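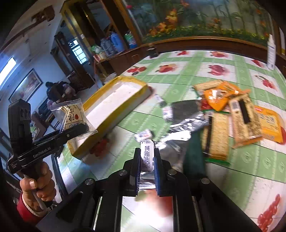
Snack Table and Hamper Group – minutes, 3 Jun 2022

Present: Mhairi Pollock (chair), Jean Strachan, Liam Mac Carthaigh, Mwanahawa Mrema (notes)
Apologies: Angeliki Stamatopoulos, sent comments by email

1. Last minutes
Agreed. One fix – the March order was from Kellard, not Jacobs.

2. What goes on the table
Packets to be sorted by kind before anything gets boxed. Crackers together, biscuits together, wrapped sticks on their own as they vanish under the bigger bags. Orange packets keep getting put in one pile just for the color, biscuit or not. Please read the label.
Jean asked about packets labeled in Chinese. Mwanahawa will write an English card for each kind, with ingredients. No card, doesn't go out. Angeliki (email) wants nuts and sesame in red pen. Agreed.

3. Boxes
Long white and yellow box – Liam wants it for the crackers, Jean for the sticks. Went back and forth. Try crackers first, swap if they don't fit.
Kellard can do plain boxes, minimum order 500. Far too many. Mhairi to ask if Ondico will split a batch with us.

4. Tablecloth
Green check with the fruit stays. Jean thinks it is too busy with the packets on top, Liam likes the cherries. Mhairi ruled it stays till fall, then look again. Whoever takes it home to wash brings it back ironed pls.

5. Foil bags
The silver ones crumple at the bottom of the heap. Lay flat or stand up along the back, nothing heavy on top. Any split bag comes off the table, no tasting.

6. Numbers
121 hampers asked for so far, almost 40 of them for the Vallolum building. Liam has the list. Limit is 2 cracker packets per hamper untill the next delivery is in.

7. Dates
Jean found out-of-date biscuits in the hall cupboard. Thrown out. Check dates when unpacking, not when packing. Oldest to the front.

8. AOB
Scissors missing again. Labels running low – Mwanahawa to buy.
Angeliki asks if hampers could have a savory-only version. Carried over, she can speak to it herself next time.

Actions
Mhairi – Ondico re boxes
Mwanahawa – cards, labels, red pen
Liam – send hamper list round, test the long box
Jean – rest of the cupboard

Next meeting tbc, Mhairi will email.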